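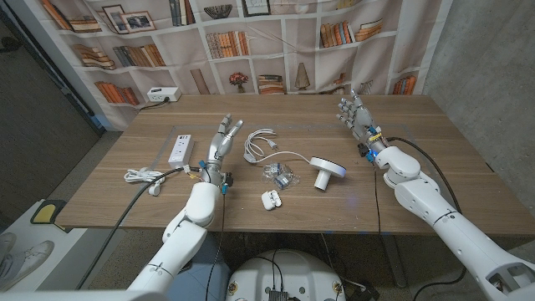 Shahbazi letters go to Custari library, 1200 pages, open to readers by December

Posted 7/15/20

The Custari library has taken in the Shahbazi family papers, a batch of letters, account books and loose lists kept by three generations of dealers in old manuscripts. Deal signed last week. The papers fill 4 boxes and come to 1200 leaves, most written on both sides, a few in pencil so faint that the catalogers are reading them under a lamp with the blinds down.

Oldest piece so far is a booklist from Venaten, no date, in a brown ink. Listed on it: prayer books, a law digest, a book of riddles, two calendars and something called only "the small one, torn." Prices in the margin. Some crossed out and written again lower, which anyone who has tried to sell a book will understand.

Nantana Kongkaew is in charge of the manuscript room and has been going through the first box since spring. She said the family sold mostly to schools and private houses in the river towns and kept a copy of nearly every letter they sent.

"You get both sides of it," she said. "Somebody writes to complain about the binding, and then there's the answer, and then there's a second complaint. It goes on for pages. I have one buyer who wrote eleven months in a row over a missing title page."

The buyer did get his money back, it seems. There is a receipt.

Languages are mixed. Letters to customers in Persian, Hebrew and Italian, family notes in whatever was quickest. One of the account books switches language in the middle of a line and then switches back. The library is bringing in outside readers for the parts the staff can't manage, and would like to hear from anyone comfortable with commercial hands of the early 1800s. Pay is modest. Write to the manuscript room, not the front desk, the front desk will only forward it and that takes a week.

Cataloging is going leaf by leaf for box 1 and folder by folder for the other 3. Bok-nam Yang, the cataloger on the job, would have liked to do the whole lot leaf by leaf but there isn't the money. Folder records will give dates, places, main names and a line or two on contents. If a grant comes through the detail will be filled in later.

"Folder level is fine for finding things," Yang said. "It's not so good when you want to know who signed as a witness on the back of a bill. That's the stuff people end up asking for."

Yang has also been working on the order of the papers, which is a headache. Family members tied them up by customer at first, then by year, then some later hand untied everything and put it back by size. Big sheets with big sheets. The library will keep the order as it arrived and make an index by customer on top of it. Some bundles still have the original string and that is being kept too, in small envelopes with the folder number on.

Condition is better than expected. Worm holes in the account books, mainly in the first gatherings. One letter book got damp at some point and about a third of it is stuck together; it goes to the binder in Draltari before anyone tries to open it. No word yet on when it comes back. Everything else can be handled, with care.

A few things already turned up worth a mention:

A letter to a congregation in Venaten, asking for patience over a scroll case that was promised for the fall holidays and did not come. Signed by 2 brothers, the younger one adding a line of his own at the foot to say the delay was not his doing.

A list of books lent out and not returned, with the borrowers' names. Long. Several of the borrowers were rabbis, one was a doctor, and one is down only as "the cousin."

A sheet of copied seals, very neat, with notes on which ones were thought to be false. Kongkaew is planning to write this one up for the library bulletin, and asks that people hold off on requesting it until she's done with it.

A marriage contract draft used as a wrapper for receipts. Names left blank.

What is not in the boxes is any of the manuscripts themselves. Those were sold over the years and are scattered all over. Kongkaew thinks the lists might help trace some of them, as the family described their stock pretty carefully, down to stains and missing leaves and the notes of previous owners. She has matched one already, a prayer book in the library's own collection that came in with no history at all. Same missing leaf, same owner's note inside the back cover, same burn mark on page one. It has sat on the shelf here for decades.

The record for that book has been updated. Other libraries with undocumented volumes from the region are welcome to send descriptions and the manuscript room will check them against the lists as time allows. Please include size, number of lines to the page and any owners' names, in the orignal spelling.

Reading access: by appointment, starting in December, box 1 first. The rest follows as folders are numbered. No scans online for now. Copies of single leaves can be ordered at the usual rate once a folder has been released, but the account books are to big for the copy stand and will have to be seen in person.

Readers who asked about the papers before the purchase and were told to wait are on a list and will be written to first. If you moved since then send the new address.

A short talk on the collection is planned for the small lecture room. Kongkaew and Yang will both speak. Date to follow on this page.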